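Taller de mantenimiento del hogar, Bouazza
Apuntes de la sesión 4: preparar la mesa de trabajo
Profesora: Vira Vakulenko

En esta sesión hablamos de la mesa, antes de hablar de las herramientas. Una mesa blanca tiene una ventaja grande: los tornillos pequeños y las arandelas oscuras se ven enseguida. También tiene un defecto, que las manchas se notan mucho.

Para limpiarla preparamos 500 ml de agua tibia con unas gotas de jabón neutro. Se pasa el paño siempre en la misma dirección y después se seca con otro paño. No se echa el agua directamente sobre el tablero.

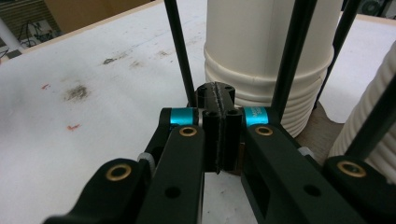
La segunda parte es el orden. Las piezas que se desmontan se colocan de izquierda a derecha, en el mismo orden en que salieron. Al montar, se empieza por la última. Quien trabaja con la mano izquierda puede hacerlo al revés, pero debe decirlo a su pareja.

Vocabulario: arandela, ojal, pasador, bisagra, tope.

Para febrero: leer la ficha de Khadija Abdel Hamid sobre paños y esponjas, y traer una caja pequeña con tapa.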